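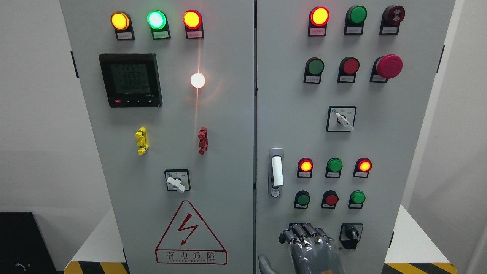
*Fig. 1. Door-mounted power meter and pilot lamps on a pair of control cabinets.*

## Unit 6: Three-Phase Power Measurement and Power Factor

Course notes, K. Rathore. Read with chapter 6 of the Irnanham text. Bring a calculator that handles complex numbers.

### 6.1 Quantities

For a balanced three-phase load with line voltage V_L and line current I_L (both RMS):

- Real power: P = √3 · V_L · I_L · cos φ, in watts
- Reactive power: Q = √3 · V_L · I_L · sin φ, in vars
- Apparent power: S = √3 · V_L · I_L, in volt-amperes

The angle φ is between phase voltage and phase current. It is not the angle between line voltage and line current. Most of the errors on last September's problem set came from this one substitution.

Power factor is P/S. With sinusoidal voltage and current it equals cos φ, the displacement power factor. When the current contains harmonics, P/S is lower than the displacement value and the two must be reported separately.

### 6.2 Two-wattmeter method

Any three-wire load, balanced or not, can be measured with two wattmeters. Connect the current coils in lines A and C. Connect each voltage coil from its own line to line B. Then:

P = W1 + W2

For a balanced load with sinusoidal waveforms, the magnitude of φ also follows from the readings:

tan φ = √3 · (W2 − W1) / (W2 + W1)

The sign depends on phase sequence. Check the sequence before stating whether the load is leading or lagging. If the power factor is below 0.5, one wattmeter reads negative. Reverse its voltage coil, take the reading, and enter it in the sum as a negative number.

The method fails on a four-wire system carrying neutral current. Use three elements there.

### 6.3 Current transformers

Panel meters on larger feeders are supplied through current transformers. The meter must be programmed with the CT ratio, or every power and energy value will be wrong by the same factor.

1. Never open the secondary of an energized CT. Close the shorting block first.
2. Observe polarity. A reversed CT changes the sign of that phase's power and leaves its current reading unchanged.
3. Keep the burden within the rated VA, lead resistance included.

### 6.4 Worked example

A balanced load draws 47 A at 480 V line-to-line, power factor 0.82 lagging.

S = √3 · 480 · 47 = 39.07 kVA

P = 39.07 · 0.82 = 32.04 kW

Q = √(39.07² − 32.04²) = 22.36 kvar

To raise the power factor to 0.95 at the same real power, the new reactive power is 32.04 · tan(18.19°) = 10.53 kvar. The capacitor bank must supply 22.36 − 10.53 = 11.83 kvar. Select the next standard size and recompute the final power factor.

### 6.5 Problems

1. Two wattmeters on a balanced load read 1563 W and 600 W. Find P and the magnitude of φ.
2. Derive the tan φ expression in 6.2 from the phasor diagram. State the assumed phase sequence.
3. The CT on phase B of a three-element meter is reversed. The load is balanced. What fraction of the true real power is displayed?

Problem 2 may be done by hand or typed. Show the diagram either way.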